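3.2 What the quotations leave out

Of the three quotations obtained for the stockroom work, only Harna's separated the price of the arm from the price of making it useful. Todell offered one figure for a fixed arm, a gripper and a year of support. Mussa offered a lease. All three described shelf restocking as a standard application, and none asked to see a shelf before quoting. We think this matters more to a buyer than the difference in headline price, and the rest of this section sets out why.

Our planning file began in February as a simple payback sheet, with a purchase price on one side and hours of labour on the other. Junhao Tang, who kept the sheet, added a line for integration after the first supplier call and a line for hand-recorded training material after the second. By the version dated 7/30/22 the sheet had 224 rows, and the arm itself took up 4 of them. A reader may fairly object that a long budget is no proof of a bad purchase. We agree, but a short one should make any buyer nervous.

The line for training material is the one most often missing from published estimates. Suppliers tend to treat it as a set-up task, done once by the customer's own staff and therefore free. In our costing it is paid work, done by people wearing wrist markers at the shelves themselves, and it has to be budgeted again whenever the stock changes in shape or wrapping. Figure 3 shows the kind of handling in question, with disposable cups on open steel shelving.
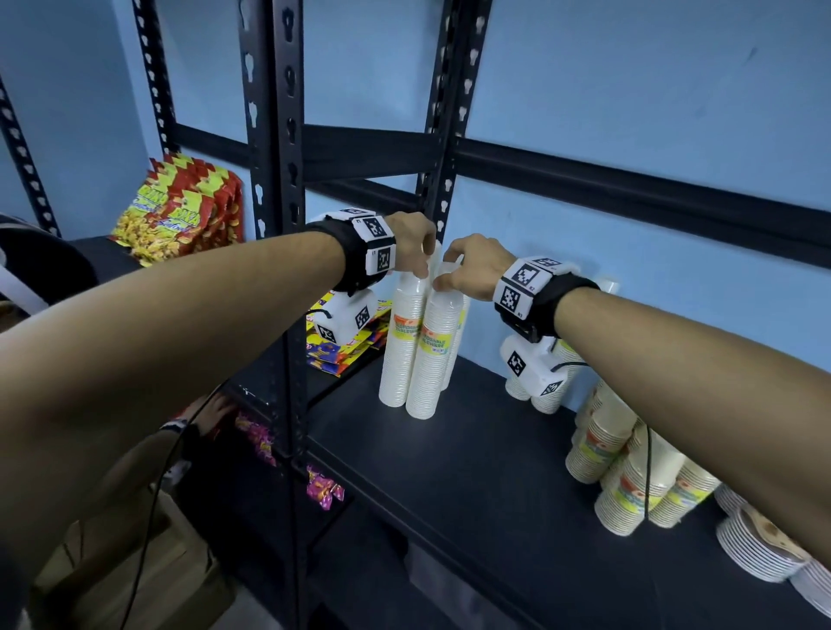
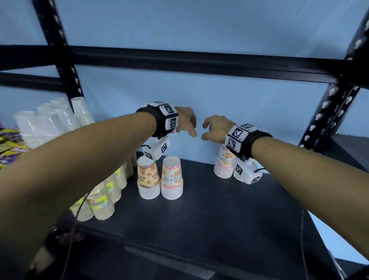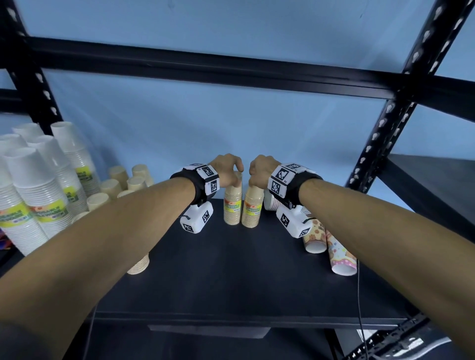 Figure 3. Marker-tracked hand work at the cup shelves. In all three views the two hands almost meet; the first and last show each hand on its own stack of cups.

Two points follow for anyone drawing up a specification. The first is reach. Each of the quotations assumed clear access from the front, yet shelving of this type has uprights and crossbeams that an arm must work between, and stock stands several stacks deep. Lindodus, whose planning software we used to test the layouts, allows the user to leave the uprights out of the model. With them left out, every layout passed. We would advise buyers to ask which model a supplier's cycle time came from, and to distrust any answer that arrives without a drawing.

The second is the use of two hands. Todell and Mussa both priced a single arm. Where the work is recorded from people using both hands at once, a single arm can't simply copy it, and somebody must either redesign the task or buy a second arm. Harna did quote for a pair, at a price that removed it from our shortlist. It may still have been the most truthful quotation of the three.

We also question the usual treatment of stock variety. Paper cups, plastic cups and plates may share a shelf and a product code family, but they don't nest, tip or grip alike. The store's list held 267 lines at the time of costing. Mussa's proposal covered "typical items" and gave no list. When we asked for one, we were sent a brochure.

None of this shows that the equipment could not pay for itself. Our sheet does reach payback under one set of assumptions – no change of stock, no second arm, and recording hours charged at nothing. We don't know a store that meets all three. Under the more cautious settings, recording and re-recording came to 3,488 staff hours over the planning period, and the result was then more sensitive to that figure than to the purchase price. Section 3.3 repeats the exercise for the lease.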